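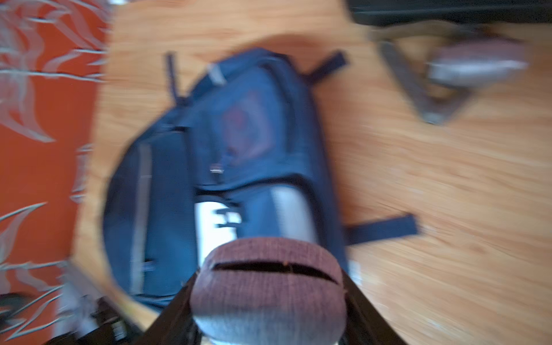

Can two people in a shared workshop build a robot that packs a school bag?
They can build one that tries, and the trying has used up most of their evenings.

Patricio Mansilla and Paloma Haverford rent a bay at Bindley, where a bench and a key to the door cost them 100 dollars a month. They have spent $1,120 on parts for the frame and the wiring, and I went in August expecting to be sold something.
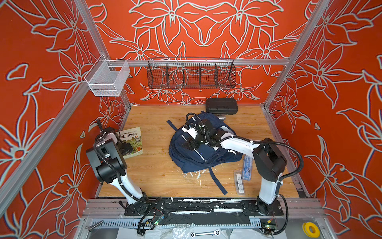
I have heard plenty of claims for home automation, and most fall apart when the object is soft. A cup keeps its shape. A navy backpack with its straps lying every which way is a meaner test, and I give the pair credit for picking it. Mansilla thinks the arms will manage zippers by winter. I don't.
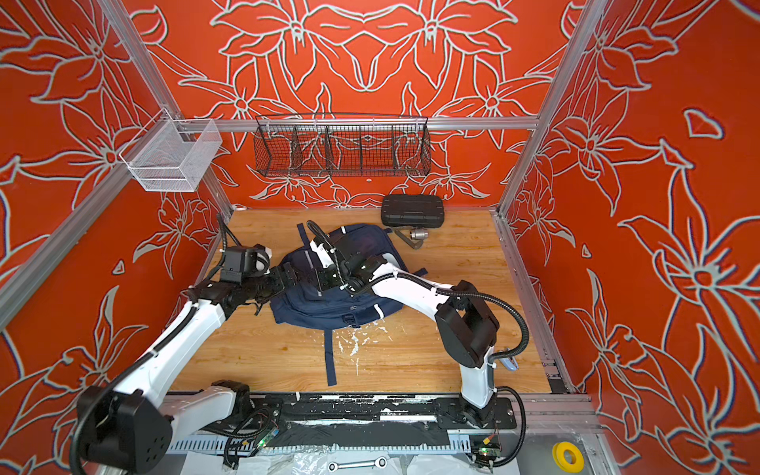

Money is where these projects usually start to fib. The arms get quoted, and the small stuff doesn't. Look at the corrugated hose looping along both arms and the zip ties holding it on, and then think of the hours that go into routing it. Haverford keeps those hours in a notebook and wouldn't let me print the total.

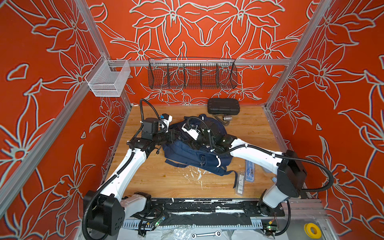
She did say she would rather pack the bag herself on a school morning. Mansilla wants to go on to coats. Their lease on the bay comes up for renewal soon, and they haven't settled who is signing it.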